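Search Home articles Go

Plug-in leg table

A plug-in leg table is a small, light plastic table which is delivered flat and put together without tools. It has a square or rectangular top and four legs, and every leg is pushed by hand into a socket under the top. The type is common on balconies, at campsites and in children's rooms. In some shops it is called a "push table" or, after an early maker, a Skadix.

Construction 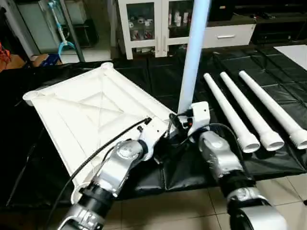

The top is molded in one piece, and its lower side does most of the work. A flat sheet of plastic would bend under a heavy pot, so the makers add ribs below. On the white panel the raised ribs run diagonally and form an X, with a recessed square in the center and two round sockets at corners. The legs are hollow in most models and weigh very little. A typical top from Pellar is 57 cm wide and 6 cm deep at the rim.

Assembly

The top is laid upside down on a blanket or sheet, so that the surface does not get scratches. Each leg is pressed in and turned a little until it sits firmly – a cold socket is tighter, and many owners wait with the job until the parts are warm. After this the table is turned over, best by two corners.

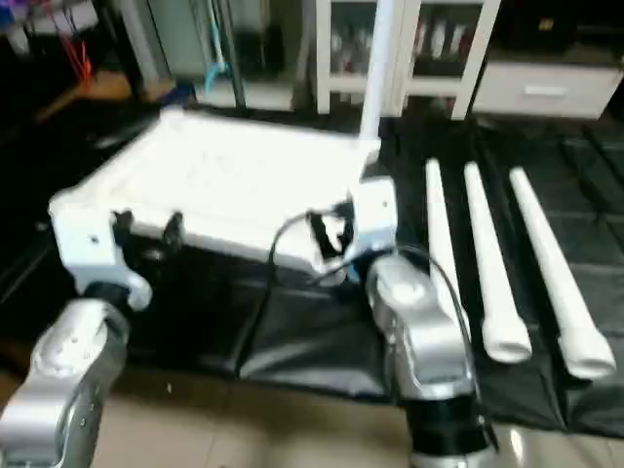 White top held at two corners, with three loose parts to the right on black sheeting.

Use and care

The Říha workshop in Drestosbridge sold 2,912 tables of this type in its best year, most of them before December. Legs can be pulled out again for winter storage.

Contact | Copyright Home Articles | Back to top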